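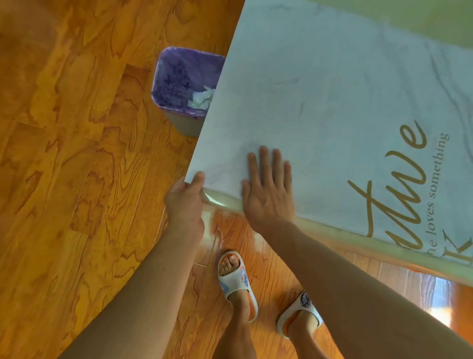
Orkach is a set of digitized photographic spectra of bright stars, scanned from the plate collection of the Lanine observatory and reduced to one-dimensional form. The release holds 3,734 spectra. Each one comes with the cutout of the plate scan it was extracted from, a wavelength solution, and a flag word that says what we think is wrong with it, if anything. Most of what is wrong with it is in the background. A plate with early emulsion damage, shown as a negative with the stretch turned up, looks a good deal like the white marble pattern on a decorative panel: mostly white, with soft gray streaks and thinner dark lines curving across it on a diagonal. Where one of those veins crosses a stellar spectrum it makes a false absorption line, and the extraction code can't always tell. Please read the section on flags before measuring anything.

What is in the release

The files are grouped by plate box, 70 boxes in all, one directory per box. Inside each directory:

spec/ – extracted spectra, one FITS binary table per spectrum
cut/ – plate scan cutouts, 16-bit FITS images
cal/ – comparison lamp extractions and the fitted wavelength solutions
box.csv – one line per spectrum, with plate number, target, exposure start, exposure length and flags

The file orkach_all.csv at the top level joins the box tables. If the two disagree, trust the box table and tell us.

Full plate scans are not included because of their size. They can be requested by plate number.

Columns in the spectrum tables

WAVE – wavelength in air, angstroms, topocentric
DENS – photographic density above local background
DENS_ERR – estimated error on DENS
BKG – local background density, interpolated across the spectrum
REL – relative intensity, from the plate's characteristic curve
MASK – 0 if usable, otherwise a bit from the list below

REL is filled only for plates that have a readable step wedge. For the others it is set to NaN. We did not borrow a curve from a neighboring plate, though users are free to try it. Plates from the same emulsion batch usually agree well in the middle of the density range and badly at both ends.

Wavelengths have not been corrected to the barycenter. The correction can be computed from the exposure times in the header, but see the note on clocks.

Flags

Bit 1 – scratch or dust in the extraction window
Bit 2 – emulsion veining in the extraction window
Bit 4 – density above the linear range of the scanner
Bit 8 – lamp spectrum missing on one side
Bit 16 – handwriting overlaps the spectrum
Bit 32 – target identification uncertain

Bit 2 was set by Jatiton, the background tracer written for this project. It follows long, narrow density ridges through the scan and marks every pixel they pass through. It is good at finding ridges that run at an angle to the dispersion. Ridges nearly perpendicular to the dispersion look just like spectral lines over the short height of a spectrum, and Jatiton finds them only if they continue into the background above or below. For weak lines it is worth opening the cutout and looking.

Bit 16 was set by eye. Observers wrote target names and dates on the plates in ink, sometimes sideways along the edge, and on narrow plates the loops of the letters run into the lamp spectra. The ink was not cleaned off.

Processing

Scans were made in transmission at a fixed lamp setting. Each plate was scanned twice, with the plate turned end for end between passes, and the two scans were averaged after alignment. Extraction and wavelength fitting were done with Pop, a small Python package kept in the same repository as this file. The command is

pop extract --box BOX --config default.yaml

and it should reproduce the released spectra to within rounding. The wavelength solution is a third-order polynomial for most plates. Plates from the second spectrograph camera needed fourth order, and the header keyword WORDER records which was used.

Known problems

Clock times. The observing log changes from local sidereal time to standard time partway through the run of plates, and the switch was not noted by the observers. We placed it by comparing logged hour angles with target coordinates. For nine plates next to the switch the result is ambiguous, and TIMEQUAL is set to 2 in the header.

Missing plates. The log lists 41 plates that were not found in the boxes. They are given in missing.csv with whatever the log says about them.

Double exposures. A few plates hold two stars on top of each other. Only the stronger spectrum was extracted, and the comment field says so.

Edge roll-off. Density drops near the short edges of many plates where the emulsion was handled. The background fit follows this poorly, so DENS_ERR is too small there. Treat the first and last few resolution elements with care.

Suitable uses

The spectra are suited to line identification, spectral classification, and looking for large changes in emission lines over long periods. Radial velocities are possible for sharp-lined stars with clean lamp spectra on both sides. We do not recommend the data for absolute flux work of any kind, or for training classifiers without applying MASK first.

Versions

Version 1.1, 24th March – flags redone with the current Jatiton, box tables corrected for swapped plate numbers, cutouts added.

Version 1.0, released the September before – first release, spectra and lamp files only. The flags in that version should not be used.

Reporting errors

Open an issue in the repository and give the plate number and the spectrum file name. Corrections to target identifications are welcome, with a line on how the star was identified. Accepted corrections go into the box table first and reach the FITS headers at the next version.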